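Re: [cell-builders] Budgeting for a second arm – what did you forget?

Posted by: Ilaria Piras

On the list, Favell wrote:
> We have money set aside for a second arm in December and my boss wants one
> number from me by then. The arm price is easy, it's on the quote. What else
> should go on the sheet? We do small screw assembly, short runs, lots of
> changeovers. Also, did you buy the gripper with the arm or separately?

Hi Favell, hi all,

Oh, I know that "one number" conversation! We went through it at Reltdale last year and my first sheet was a mess, so let me save you some pain. The arm came to a bit over half of what we spent in the end. The rest was grippers, mounts, cabling, trays, markers, a green backdrop (cheap, get a big one) and a lot of bench time that I hadn't put down anywhere.

We run two arms on one black tabletop now, and the small parts go in a white tray with raised walls. Screws, mostly, and they're tiny.

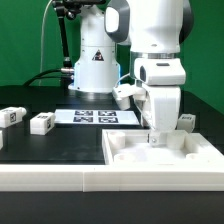

Should you buy the gripper in the same order as the arm?

Order it separately if you can stand the extra paperwork. Our arm quote from Hendricks had a gripper bundled in and it looked like a bargain, but the fingers were too wide for our screws and we ended up paying Lindent for another set anyway. Ask for sample fingers first. They lent us 3 pairs for five weeks and that told me more than any data sheet did.

Other lines I'd put on your sheet, in no special order:

Spare fingers. They wear, and they get bent when somebody is in a hurry (me).
Trays and fixtures. We've gone through up to 50 printed parts getting the posts and walls where we wanted them, so put down filament and somebody's hours.
Cables and ties. Buy longer than you think. I re-ran ours twice.
A camera at the wrist, plus a fixed one if you have room for the mount. Budget for the lenses and brackets too – they were a separate order for us and held everything up.

On the wrist camera, do try it over your own table before you sign anything. White trays on a black top are easy to find from up high, but close in you have one very bright half and one very dark half, and dark fingers pretty much vanish against the dark side.

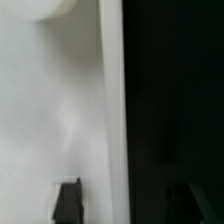 I'd also set aside 32 hours of bench time for each changeover you plan to support in the first year, at whatever rate your place charges itself. My boss pushed back on that line and I'm glad I kept it in.

Happy to send you my sheet off list if you want it, though the formulas are ugly and one tab is just me arguing with myself about table heights.

Ilaria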